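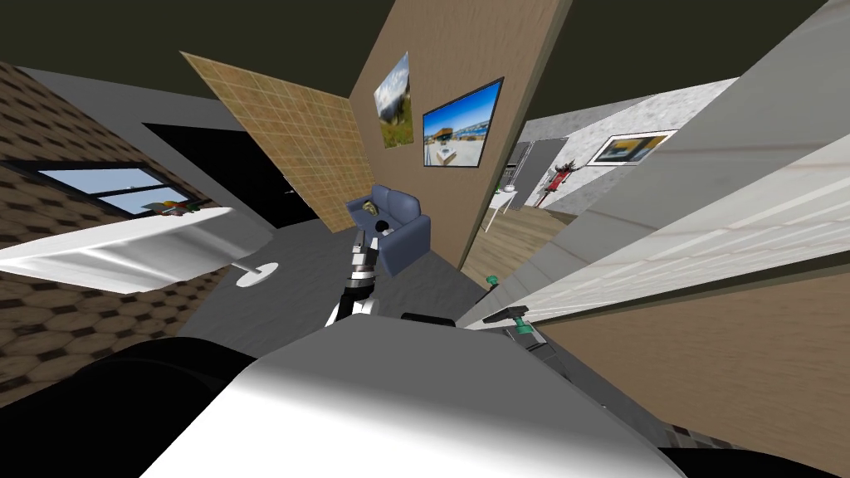

Blue upholstered armchair, robot arm at the front of it. Computer rendering.

Keeping old family papers at home

Every family has one member who ends up with the box. If you are reading this, it's you. Congratulations. The box probably came with no instructions, a smell, and at least one cousin who thinks it should have gone to her.

My box came out of a house in Vellarbridge, a town that had 2,271 people at its peak and kept a receipt for everything any of them ever bought. Most of what follows I learned by doing the opposite first.

Before you touch anything

Wash your hands and dry them properly. You can skip the white cotton gloves you've seen on television. They snag on torn edges and make you clumsy, and you'll turn a page like a bear opening mail. Gloves are for photographs and negatives, and there nitrile works better than cotton.

Clear a table. No coffee on it, no pens. Pencil only, and a soft one.

Take a picture of the box as you found it, layer by layer if you can stand to. Whoever packed it may have had a system. My great-aunt filed land deeds with seed catalogs for the same year, and I had separated them all before I worked that out.

Getting things apart

Rubber bands first. Old ones will have gone hard and bonded with whatever they were holding. Don't pull. Snip the band on the loose side, lift away what lifts, and leave the crust where it is until you've practiced on something dull, such as a water bill.

Paper clips: lay the sheet flat, slide a bit of stiff plastic under the clip on both sides, then hold the long loop down and ease the short one up. If it's rusted in, go slower. Staples come out from the back, one leg at a time, with a thin blade. The jaw-type staple remover belongs in an office where nothing matters.

Sticky tape stays. I know it's brown. I know it looks as if it would peel right off. It will, and it'll take 1911 with it.

Folded letters can be opened and left under a clean sheet of glass overnight. If one cracks when you start to open it, stop. It needs some moisture in the air and someone who knows how much.

The smell

Musty paper can go in an open box inside a larger closed bin, with a dish of baking soda in the bottom of the bin where it can't spill. Give it two weeks and a fresh dish halfway. Anything fuzzy, or with spots that smear, goes in a bag by itself and out of the house while you decide. Dryer sheets do not help. You'll have a deed to forty acres that smells like a mountain spring, and a film of something on it.

Where to keep it

An inside closet, on a shelf, on a floor you live on. The attic cooks paper and the basement drowns it, and between the two they've done away with more local history than any courthouse fire. October is when I check mine, before the furnace comes on.

For containers, buy acid-free boxes and folders in plain sizes. A pack of 30 folders did the letters and left me a few for the church programs. Shoe boxes are bad. So are cookie tins, and I say this as the owner of a very handsome Berimetti tin that left a rust ring on three generations of report cards. The tin now holds buttons.

Fill each box enough that the folders stand up, with no squeezing. Lay anything big down flat.

Photographs

Write on the back, at the edge, lightly, in soft pencil, with the print face down on something clean and hard. Full names. "Mother and the Peeters girls at the lake" was a fine caption for the one household on earth that knew which mother.

Magnetic albums, the ones with the sticky pages, should be emptied. Slide a length of plain dental floss behind the print and saw gently. If the floss won't go, scan the page whole and leave the print alone.

Scanning: 600 dpi for snapshots, 300 for letters, and name the files as you go. I scanned the first 656 without names, on the theory that I'd remember.

What to throw out

Less than you want to, more than your cousin would. Canceled checks can mostly go after you've kept a handful from each decade. Ledgers stay, however dull. The feed store ledger from Tolto, one county over, told me more about who was speaking to whom than all the letters did, and who was paying whose bill.

If a paper says something ugly about your people, it stays too. Put it in a folder, label it plainly, and don't bury it at the back. Somebody else's family may be looking for that page.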